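Holemley Community Kitchen – Spring Progress Report
To: Iwona Walczak, Idine Fund
From: Zewditu Kumsa, Program Lead

Dear Iwona,

Thank you for your patience with this one. I had meant to get it to you before the school break, and then the school break arrived with all the children in it, and the office became a craft room for a week. I hope what follows gives you a fair picture of how the cooking and preserving classes have gone since your grant came through, and please do call me if anything needs a longer answer.

Classes and attendance

We have now had 142 people come through the door for at least one class. I am especially glad that 61 of them had never been to anything at the center before, and a good many of those came from the Mudavmont side of town, where we have struggled to get the word out for years. The flyers in the laundromat and the clinic seem to have done more for us than anything we put online. Several people told us they had kept the flyer on the fridge for weeks before they got up the nerve to sign up.

The Saturday morning class is the one that fills first. Hằng Lò teaches it, and she has a lovely way of letting people get things a little wrong before she steps in. Her session on quick pickles went so well that we ran it again, and there is already a list for a third. The weekday evening class has been slower going. We started it at 6:30, and it became clear that parents were rushing in with coats on and missing the first part entirely, so we have moved it back to seven. Attendance has picked up a bit, though I would like to see another month of it before I tell you that problem is solved. 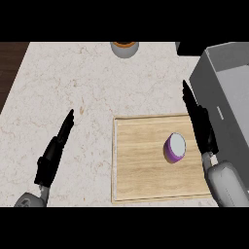
The soup and stock sessions, which you asked about in your last note, were folded into the evening program. Obadia Koech wrote the recipes up on large cards in plain language, with the quantities in cups and spoons, and those cards have traveled home in a great many handbags. We are on our second printing. Vinh Thái has been translating them into Vietnamese as he finds the time, and the first set should be ready by May.

Money

Of the $4000 grant, most of what we have used so far went to ingredients and teaching hours, as planned. Produce cost more than we budgeted for over the winter, onions and peppers above all. We made up part of the difference by buying through Trương, the wholesale market out past the rail yard, who let us have mixed boxes at the end of the day. It does mean that Hằng sometimes learns what she is teaching the evening before! She says it keeps her on her toes, but I would like to give her a bit more notice in the fall. We have not yet touched the line for childcare, and I would like to talk with you about that – more on it below.

What has been hard

Childcare is the big one. We had hoped to pay a sitter for the evening sessions, and the person we had lined up took a full-time job elsewhere. Since then parents have either stayed home or brought the little ones along to sit and color, and while everyone has been very kind about it, a class with hot pans going is no place for a three-year-old. Obadia has spoken to two people who might take it on, and I will let you know as soon as one says yes.

The other trouble was the water heater, which gave out during the cold spell and cost us 3 classes. All of them have been made up.

Between now and the summer

We would like to carry on with both classes, add a short canning course when the tomatoes come in, and hold a shared supper for everyone who has taken part. If the childcare money could be stretched to cover school vacation weeks as well, it would help us a great deal, and I would be grateful for your thoughts on that before we set the summer schedule. You would be very welcome at the supper, of course, and at any class before then.

With warm thanks from all of us,

Zewditu Kumsa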